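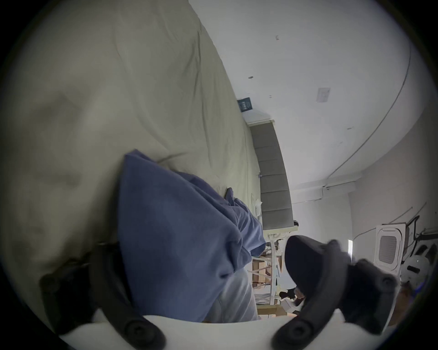
Blue cloth on the cream sheet, fingers open.

Second print of the gripper body, now called Bilter in my notes. The first one flexed at the finger mounts and threw the opening angle off by 3 degrees at full spread. I thickened the curved section by 2 mm and left the finger geometry alone.

Fabric is the hard part. Rigid objects stop the fingers at a known width; a folded towel compresses, and the encoder reads a different value on every close. I log at 12 samples per second for now — enough for the slow closes, too coarse for the fast ones.

The screws on the left finger still need threadlocker. The mount file is in the Prallmont folder under April, with the old version next to it. Next is a softer pad, then another batch of folds.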